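Opinião > Rádio e Medidas > Crónicas de bancada
Leitura: 2 min

Tenho na varanda uma estação meteorológica Olaso que, segundo a própria, vive num sítio mais quente do que o resto da rua. Às três da tarde garante-me 7 graus acima do termómetro da farmácia, e o termómetro da farmácia já é um otimista. Comprei-a por ter receptor de 433 MHz, antena que se desenrosca e um manual de 583 páginas, das quais 2 em português e as restantes nas línguas de pessoas com mais paciência.

O manual dedica um capítulo inteiro à escolha do toque do alarme. À colocação do sensor dedica uma frase: «instalar em local adequado». Fiquei a olhar para ela como se olha para um horóscopo. A minha varanda é adequada para estender roupa e para discutir com o vizinho de baixo por causa da roupa. Quanto ao resto, tem azulejo, sol desde o almoço e a saída do exaustor da cozinha a um palmo do único prego disponível.

A minha tese é modesta: o amador de hoje compra resolução e julga que comprou exactidão. O visor mostra duas casas decimais e a gente acredita nelas, como acreditava no carimbo da repartição. Um sensor pendurado na parede errada mede a parede, com duas casas decimais.

Kazuhiro Nagano, com quem troco mensagens num fórum de escuta e que tem mais antenas do que móveis, discorda. Diz que a série é o que conta: se o erro for sempre o mesmo, desconta-se e segue-se em frente. É um argumento bonito. Só que o meu erro depende da hora, da nuvem e de haver ou não sardinhas ao lume. Mandei-lhe um gráfico de dezembro com um pico todos os dias à hora do jantar. Respondeu que era um fenómeno local muito interessante.

Depois há a moda de mandar tudo para a nuvem, a outra, a que não chove. A Wuver oferece um mapa onde qualquer pessoa espeta a sua estação – um pontinho verde se os dados «são consistentes com os vizinhos». O meu está verde. Está verde há meses, o que me diz bastante sobre as varandas dos vizinhos. Já a Workell pede uma subscrição para nos deixar ver os nossos próprios dados com mais de 30 dias, e eu, que guardo facturas da luz do século passado, levei isso a peito.

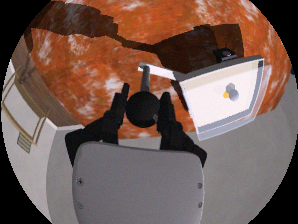

Anisa Gunawan, que montou mais abrigos de sensores do que eu montei estantes (e os dela estão direitos), fez-me a pergunta cruel: para que queres tu a temperatura? Não soube responder. Não tenho horta nem pilotos à espera do meu boletim. Quero, suponho, apanhar um número no ar e descodificá-lo, e para isso tanto me faz que o número esteja certo. Só que depois publico-o num mapa, e há quem vá ao mapa ver se leva casaco.

Acabei por comprar um abrigo ventilado, um Mai em segunda mão, sem manual nenhum, e pedi licença para o pôr no terraço do prédio. A licença veio, com a condição de não fazer sombra ao estendal do terceiro esquerdo. A diferença para a farmácia desceu bastante. O pico das sardinhas desapareceu do gráfico e o Kazuhiro já perguntou por ele.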